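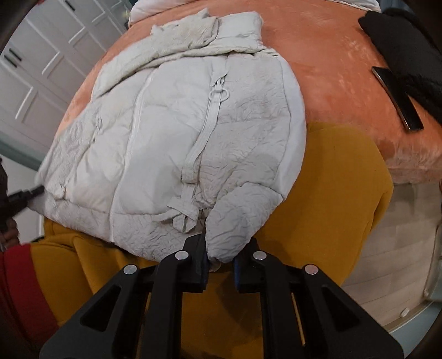
December 12, 2023

I moved to Marchal in October for work, and I've now been through enough cold mornings to write down what I've learned about getting by here without a car. A couple of people asked me for this after my last post, so I'm putting it in one place.

My apartment is at the top of Cavlow Street, on the side of the hill away from the river. The office is on the other side of the river. By car it's a short trip. By bus it's the 96, which starts at the hospital and ends at the rail yard, and which I have now ridden in every kind of weather the town has.

The 96 is fine if you understand what it does. The timetable at the stop is from before they changed the route, so ignore it. The one on the city website is right. In the morning the bus usually comes a few minutes late because of the school crossing on Grudano Avenue, and in the evening it comes early, which is worse. I missed it four times in my first two weeks by showing up exactly on time. Now I leave my desk ten minutes before I think I need to.

The shelter at the Cavlow stop has a roof and one side wall, and the wall is on the wrong side for the wind. I stand behind the mailbox. Other people have worked this out too, so there is sometimes a short line behind the mailbox and an empty bench.

I spent $391 on winter clothes in the first month, which was more than I had planned. Most of it went to boots. I had come from a place where a sweatshirt and a rain shell would get you through to March, and I thought layers would do it. They didn't. The boots were worth the money. The expensive gloves weren't, and I've gone back to a cheap knit pair with a second cheap pair over them. If you are moving here and can only buy one good thing, buy the boots.

The other thing I'd say is to wait on the coat until you've been here a few weeks. I nearly bought a very long one before I moved, and it would have been miserable on the bus, where the heat is turned up high and you can't easily take anything off once you sit down. Something that opens all the way down the front and stops at the hip is easier. I open mine as soon as I get on.

Groceries took some figuring out. The big store is past the rail yard and has no sidewalk for the last stretch, so I go there maybe once a month and get a ride if I can. For everything else I use Flitari, the small market at the bottom of the hill. The produce is better than it looks from the street. Bread comes in the morning and is gone by lunch. They close early and they mean it, the lights go off with people still at the register.

I carry everything up the hill in a backpack. I tried one of those folding carts, but the sidewalk on Cavlow is brick for two blocks and the wheels kept catching. It's in the closet now if anyone nearby wants it.

Ju-won Seol at work has been here six years and told me to get ice cleats before the first real freeze, because the hardware store sells out the same day it happens. I got the last pair in my size. They slip over the boots and come off at the door. The hill gets sanded late, and on those mornings I walk down on the left side, where there's a railing most of the way.

My rent is lower than it was, but the heat isn't included, and the first full bill was bigger than I expected. I've since hung a heavy curtain over the north window and put a rolled towel along the bottom of the front door. I don't have a second bill to compare yet. The bedroom does feel different in the morning.

A monthly bus pass is cheaper than single fares if you ride both ways every workday. If you work from home even one day a week, it comes out close to even. I buy the pass anyway so I don't have to think about it. You can get it at the library, which has a shorter line than the transit office and is open later.

I still haven't tried the bus to the lake. It runs on weekends only, and the driver on the 96 says it gets full in summer and carries almost no one at this time of year. I might go in January and see what's open. If anyone reading has been out there in winter, let me know whether the path around the water gets cleared, or whether I should bring the cleats.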